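Skirkard Workshop Pages
Tips for the bench: working with a robot arm near taps, stone and wood

In our workshop we use a small robot arm for moving and turning kitchen fittings at the bench. Many people write to us with questions after they have bought a similar arm for home, so I have put our house rules on one page. They are not a law and they do not replace the manual of your machine. They are the rules we follow ourselves, and most of them were added after some small damage.

The page is mostly about taps, because a tap is a difficult thing for a robot. It is heavy at one end, it is round, and when the finish is dark and glossy every scratch can be seen from the other side of the room.

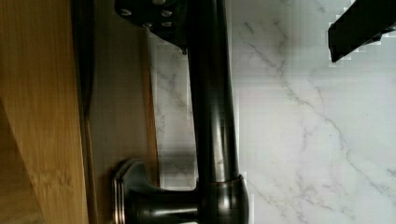 Page last changed: 2020-07-10

Before you switch on

Clear the bench of everything that the job does not need. A pencil or a cleaning cloth looks harmless, but the arm can push it against the finish and then you have a mark.

Take off rings, watch and bracelet. Tie long hair. Close the sleeves at the wrist or roll them above the elbow. We wear no gloves when the arm has power, for a glove can be pulled in between the fingers of the gripper.

Try the stop button every time, also when you tried it one hour ago. Press it while the arm makes a slow movement in free air. If the arm does not stop at once, you do not work with it that day.

The stop button must lie where your free hand is. On our bench it was for a long time behind the arm, and you had to reach over the machine to stop it. Please look where yours is.

Speed

When a person stands at the bench, our limit is 70 millimetres per second. This feels very slow in the first week. Later you do not notice it. For the last small distance before the fingers touch the piece we go slower again, and one person keeps the hand at the stop.

Do not make the arm faster in order to finish before lunch. I write this because I have done it.

Weight

Know the weight of the piece before the arm lifts it. Kitchen scales are good enough. The tap body that we use for training new colleagues is a Pastarik and it weighs 431 grams without hoses. Write the number on a piece of tape and stick it on the box, not on the tap, as the glue can leave a dull place on a dark finish.

The weight in the manual is normally given for a piece held close to the wrist. A long tap which is held at one end pulls much more than the same tap held in the middle. We stay at half of the permitted weight for anything long.

Protecting stone

Marble is softer than people think. A metal corner that comes down from a small height makes a white point, and you can not polish it away with household means.

Set a lowest height in the software. The fingers may not go under it over the stone. Ours is 50 millimetres, and it is taken away only for the moment when something has to be put down.

Put a felt mat on the stone where you can. Where you can not, put masking tape along the edges, this is where the most chips happen.

Wipe water and vinegar away immediately. A lime remover which is safe for the tap can be very bad for the marble next to it. Read the label for both materials.
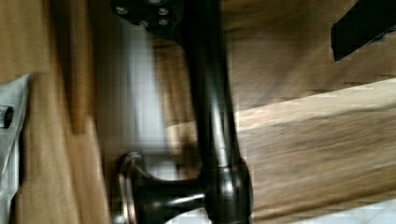

When a tap lies on its side it wants to roll, and the handle stops it only in one direction. Put a folded towel or two wedges of soft wood on the free side before the gripper comes near. If the piece moves when the first finger touches it, stop, open the gripper and put the wedges closer. Do not correct it with your hand while the arm is under power.

Grip on the body, never on the handle. The handle is made to turn, so it will turn, and the whole piece swings. The mounting plate is also not a good place: the screws stand a little proud and the fingers find no flat surface.

Soft covers for the fingers

Bare fingers on a glossy finish are forbidden with us. We use rubber covers from Rulard, but a piece of bicycle inner tube does the same work for a small job. Wash the covers with warm water and a drop of washing-up liquid, and let them dry fully. One grain of sand in the rubber is enough to draw a line around the whole column.

Change the covers when they become hard or shiny. We change ours each June and keep the old ones for rough parts.

Screws and small parts

Check all screws of a plate by hand before the arm lifts it. Tighten across, a little at each, and go round a second time. An electric screwdriver is too strong for this.

Put loose screws in a jar lid, away from the path of the arm. A magnet dish is nice to have, but brass and most stainless screws do not stay in it.

Wood

Keep the wood of the bench dry and without splinters. If you oil it, wait until no oil comes off on a white paper. An oily tap slips out of the gripper more easily than a wet one, and it takes a long time to clean the covers.

Do not clamp the foot of the arm on a loose board. The board bends with each movement and the gripper arrives in a different place than you have taught it. Clamp it to the frame of the bench.

Keeping a log

We have a paper book next to the bench, the Le Goff type with hard cover and squared pages. Each program has its own number in it. For taps this is 3301. Under the number we write the date, the weight, which covers were on the fingers, and every time that somebody pressed the stop. It takes one minute. When a scratch is found some weeks later, the book helps to find from where it came.

If you change the program, write it down before you run it. Afterwards one forgets which value was the old one.

When you leave the bench

Open the gripper and put the arm in its rest position, low and folded. Switch off the power at the wall too. Do not leave a piece hanging in the fingers during the break, because some grippers open when the current goes away.

Children and pets stay out of the room while the arm has power. With the cat this is not always easy, so we close the door.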